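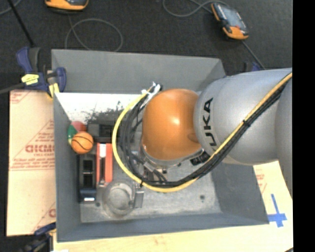 Our club has been doing bin picking since January, and the thing I get asked about most by other student teams is the bin. So okay, a review of a bin! It's the Flarkska, the big gray open one, and we bought it after our first bin (a storage tub from somebody's garage) started folding in at the corners every time the arm bumped it.

First, the good stuff. The walls are tall and smooth, so a ball that gets knocked rolls back in and doesn't end up under a desk. That alone saved our practice sessions. The plain gray is great for the vision people too, who used to complain nonstop about our old tub. It's stiff enough to take bar clamps on the rim, and you really do want clamps. We tried it for 2 weeks without them and it crept across the table a little with every run.

Now the gripes. The floor scuffs like crazy. Ours looked worn before we'd finished our first round of practice, and under bright lamps one end goes almost white, which threw off our ball detection until we moved a light. The tall walls also mean your wrist has to come in pretty steep, so tie your cables up well or they'll drag on the rim. And shipping took 7 days when the Valtton tray we looked at could be had in 2.

Would I buy it again? Yep. The Valtton is cheaper but so shallow that anything round hops right out. If your team only picks flat stuff, go ahead and save the money. For mixed junk like ours, toy balls and odd plastic bits, get the Flarkska and budget for up to 6 clamps so you have spares. Four stars from me, and I'd make it five if they fixed that floor.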